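Compliance reading group, notes from our March 2025 get-together

Okay, my turn on minutes again, so forgive the rambling! Present were Wanpen Nilsuwan, Remzi Polat, Songül Gündoğdu and me (Chenxi Pan). Volkan Akbulut sent regrets from Kandport.

We started with the whistleblower policy. Wanpen has merged the Moltmont and Gezer versions into one draft, and wow, it's 17 pages now. Remzi wants the part on anonymous reports moved up front, and we all said yes to that.
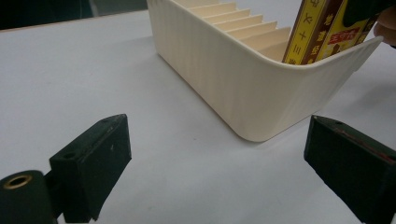 Page last changed: Tuesday, 9:40 a.m., by cpan

Next up was the hotline contract with Zellgate. Their new quote covers 2,158 employees, but Songül thinks contractors should be in there too (I'm with her on this one). She'll ask for a revised price. We didn't vote.

Training: 434 people have finished the retaliation module, and over 400 of those passed the quiz first time. Yay! Remzi will chase the managers who haven't logged in.

Volkan's item on outside counsel got bumped to next time. Wanpen has the draft until then, so send her your edits.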